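Drevuneck two-finger hand grip
Page updated 20/04/2021

I get asked the same thing by nearly everyone who emails about this grip: can a machine do my chores yet? I've sold gripping tools out of our unit in Prescombe for a good while now, and my answer is still "a few of them, slowly, if you're patient". Sorting cutlery is my favourite test, so let me use that to tell you what you'd be buying.

What it is
The Drevuneck is a grip you hold in your own hand. Two fingers, open and shut, nothing clever inside. You do the job with it yourself, using the same fingers a robot arm would have, and you find out very quickly which chores are sensible and which ones will drive you up the wall. I think it's the cheapest way of asking the question – much cheaper than buying an arm first and finding out afterwards!

What it's good at
Mugs, sponges, packets, socks, wooden spoons. Anything with a bit of body to it. Table knives and forks are fine once you've had a go at lifting them by the handle. Shop-floor jobs like moving small boxed parts from one bin to another are easy, and frankly a bit dull.

What it's not so good at
Thin things lying flat. A chopstick on a hard table will roll away from you, and a teaspoon under another spoon is a proper nuisance. Put a soft mat down and it gets better. Wet plates I'd leave alone. Fitted sheets, forget it (I can't fold those with two hands and a helpful spouse).

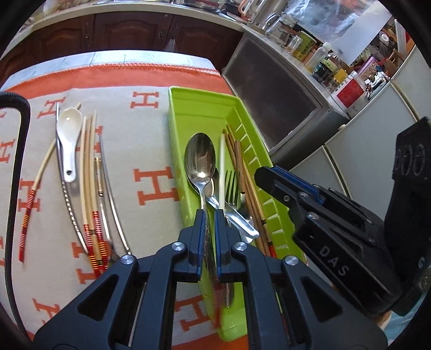

Patterned knife handle between the fingers, over the green cutlery tray.

A mixed tray is a fair trial, I reckon. Spoons, forks and chopsticks all want picking up differently, and you or I would switch between them without a thought. A machine has to be taught every bit of that. Customers at Başaran tried it on their canteen cutlery in September and told me the forks went well and the chopsticks didn't.

What you get
One grip, 2 spare finger pads, a hex key and a printed guide of 14 pages. Guarantee is 19 months. Delivery takes 3 working days from Prescombe.

If you need something for heavier lifting, look at the Rernavwood instead – bigger fingers, stiffer spring, and a fair bit more tiring on the wrist. Left-handers can use either one. Drop me a line with the chore you've got in mind and I'll tell you whether I'd bother.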